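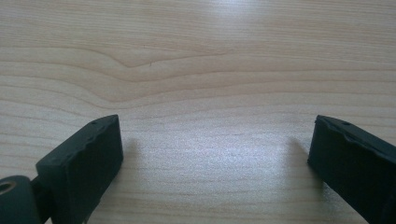
Wood grain on a tabletop, Tusholm.

The Tusholm bat plant opens to visitors one afternoon a month from April through June. I took the June tour, which started at 1 p.m. and covered billet storage, turning, and finishing. The plant makes maple and birch baseball bats under the Skudard name, mostly for college summer leagues.

Billets arrive split and are sorted by weight before anything else is done. Slope of grain is checked with an ink dot on the face of the handle section. A billet that bleeds more than three degrees off the long axis goes to the youth line or is rejected. On the day of the tour the rack held 1039 billets, according to the tally sheet at the door. 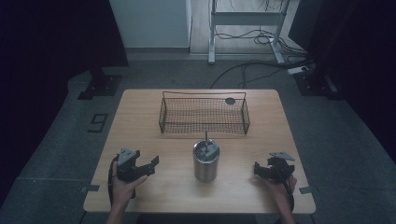

Turning is done on two Matar lathes, each rated at up to 800 bats a week. The guide said neither runs at that rate outside of February and March. Cycle time depends on the barrel profile. The end cup is cut on a separate station and takes off a little over an ounce on the larger models.

Finishing was the shortest stop. Bats hang from the knob and get two coats of Dostix lacquer, with a light sanding between coats. Visitors stay behind the yellow line because of the fumes.

The last stop is an indoor cage with a pitching machine. Each visitor gets 9 swings with a demo bat. I used a 33-inch birch model and found it slightly end-heavy. Parking is behind the loading dock, and closed-toe shoes are required.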